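Unit 4: Return to Player and House Edge in Online Slot Games

Course handout, revised 28th November

This unit covers the terms used in published game information and the arithmetic behind them. Students should bring a calculator to the seminar.

Return to player (RTP) is the share of all stakes that a game is designed to pay back over a very large number of spins. The house edge is the remainder. A game with an RTP of 96 percent has a house edge of 4 percent. Neither figure predicts the result of a single session.

Worked case. The Mikham data set records 2000 spins at a stake of one credit each. Total winnings were 1593 credits. The observed return is therefore 79.65 percent, and the player's net loss is 407 credits. Students should note that the stated RTP of the game is considerably higher.
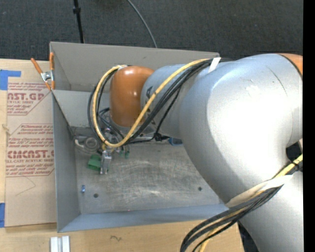

Volatility describes how widely results spread around the expected return. Two games may share the same RTP and still differ greatly in this respect. In the Pusow data set, 44 spins account for more than half of all winnings. In the Cukach data set, winnings are spread evenly across the session.

Free-play versions are treated separately in Unit 5, which begins in January.

Required reading: Mac Giolla course reader, chapter on random number generators.

Exercise. A player stakes 3865 credits in total on a game with a house edge of 4 percent. Calculate the expected loss and show all working. Written answers are submitted at the start of the next seminar.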